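**Kalow Cell Rulebook, 3rd printing**
Published by Adby. Wipe-clean, spiral bound, slightly harder to ignore than the 2nd printing.

The Kalow is house rules for a simulated tabletop arm cell, written by Viorica Ilie after she read 300 incident notes and found the same mistake in most of them. It starts with the room: leave a clear walkway beside the table, and put the office chair at the far end, where the temptation to lean in is weakest.

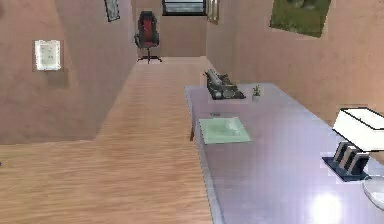 ## What the rules cover

Markers come first, as they cause most of the arguments. Rule 2 says every tag on a mount must be readable before the arm moves, and it applies to a pair like the two square ones on the boxy black mount as much as to a single sticker. Dirceu Arruda wanted a longer rule. He got a footnote.

- Reach limits, with a blank page for excuses
- Table layout, including potted plants (permitted, grudgingly)
- Sign-off sheet

## Ordering

Part no. 1723. Ships with the Zamfir wall card. Remimness users should ask for the supplement.
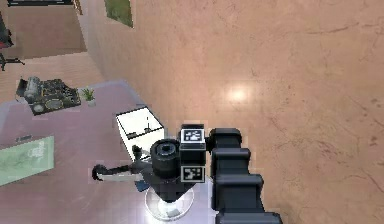
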